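Search for: Search

Pastville to Flustach repositioning cruise - cabin and lifeboat station checklist, with my comments
Posted by Jyoti Semwal
14 comments | 32 shares

I love a repositioning cruise. One way, lots of sea days, a ship changing homes for the season and a fare that makes you look twice. I also love a checklist, so this is the one I carry in my hand luggage and fill in on the first afternoon. The comments are from our November crossing on the Thakur, Pastville to Flustach, inside cabin on deck 2. Copy it, scribble on it, change the order. Mine starts at the cabin door and works outwards.

PART A - CABIN, BEFORE UNPACKING

A1. Door closes by itself and latches. OK.
Comment: Lovely solid clunk. I tried it from fully open and from a hand's width, and it caught both times.

A2. Door opens from inside with one hand, no key card. OK.

A3. Escape plan on back of door, readable, shows this cabin. OK.
Comment: Ours had the cabin marked with a red dot. The route goes left out of the door and up the aft stairs, and the lift is the other way, so I walked it there and then with my bag still on my shoulder.

A4. Lifejackets, one per person, right size. ATTENTION.
Comment: Two adult jackets on the wardrobe shelf, but the strap on one was twisted through its own buckle. I rang the cabin steward and a fresh one arrived before the kettle had boiled in the buffet upstairs. Brilliant service! Check the whistle and the light while you have the jacket out, then put it back where you found it.

A5. Smoke detector in place, not covered. OK.

A6. Night light or torch. OK.
Comment: Inside cabins are properly dark (I sleep like a log in them), so I bring a small torch and hang it on the bed end. If you do only one thing from this list, do this.

A7. Sockets and adaptors. OK.
Comment: The Thakur doesn't allow extension leads with surge protection. They took one off the couple in front of us at boarding, with a receipt, and gave it back at Flustach.

A8. Loose items stowed for sea. ATTENTION.
Comment: Mine to fix, this one. Anything on the desk will travel on a repositioning run, especially once you leave the coast. Bottles go on the wardrobe floor and small things go in a bag or a tray with sides.
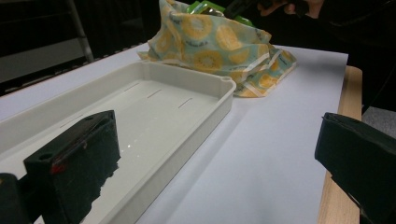 Shallow tray and citrus-print bag

A9. Bathroom: step edge, grab rail, door hook. OK.
Comment: The step is high. Tell whoever you are sharing with, and tell them again at bedtime. Grab rail had no wobble at all.

A10. Wardrobe doors stay shut. ATTENTION.
Comment: The left one drifted open on the first night and tapped until morning. A folded luggage label in the hinge side cured it for the rest of the trip.

PART B - CORRIDORS AND STAIRS

B1. Route from cabin to muster station walked both ways. OK.
Comment: 150 paces for me, with short legs, up the aft stairs. I do it once by the main route and once by the second route on the plan, and I really enjoy this bit - you find the library and the quiet bar before everyone else does.

B2. Corridor handrails firm. OK.

B3. Corridor clear of trolleys and cases. ATTENTION.
Comment: Cases were still being delivered until well past seven in the evening. Quite normal for boarding day. All gone when I looked again after dinner.

B4. Low-level lighting strips working. OK.
Comment: One short stretch by the laundry was dim. I mentioned it at the desk on Thursday and a chap with a ladder was there the same day.

B5. Fire doors not wedged. OK.

PART C - MUSTER AND LIFEBOATS

C1. Muster station letter on key card matches the sign on deck. OK.

C2. Drill attended by everyone in the cabin. OK.
Comment: Please go with good grace. Ours was cheerful and quick, and the officer took questions afterwards. I asked what changes on an ocean crossing with fewer passengers (320 of us on a ship that normally takes far more) and she explained that some stations are combined. So your letter may not be the one you had on a summer trip in the same ship! Look at the card.

C3. Heard the alarm signal clearly in the cabin. OK.
Comment: And how. Seven short, one long.

C4. Deck surface near station. ATTENTION.
Comment: Slippery after the early wash-down. Flat shoes with a proper sole, even if you are only popping out to see the sunrise.

PART D - FOOD, WATER AND HANDS

D1. Hand-washing sinks at buffet entrance working. OK.
Comment: Warm water and plenty of soap at every one I tried.

D2. Personal snacks sealed and within port rules. OK.
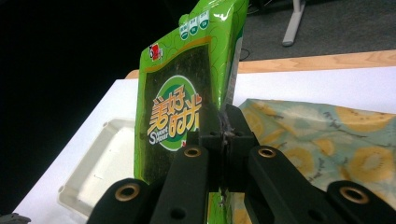
Sealed packets are the simplest thing to carry by far. Fresh fruit, meat and anything from the buffet should be eaten or left behind before you reach the last port, as a one-way trip means you land in a different country from the one you shopped in, with different rules. I go through all our bags the night before landing, pockets included. One apple can hold you up for ages.

D3. Medicines for the full trip plus spare days. OK.
Comment: I use the Didotel pill box with the flip lids. Spare days matter more on these sailings because there may be no port for a week. Keep them in hand luggage, with the prescription.

D4. Seasickness remedy to hand before leaving harbour. OK.
Comment: Needed on day three, by one of us. Not saying who.

PART E - LAST NIGHT

E1. Safe emptied and left open. OK.
E2. Under beds and behind curtains checked. OK. Found one sock, not ours.
E3. Travel papers for onward journey in hand luggage. OK.
E4. Lifejackets back on shelf for the next people. OK.

Still to add: a line for balcony doors, when I next have a balcony. If you have sailed the Flustach route in the other direction, do tell me how the stairs compare!

Share this 32 | Comments 14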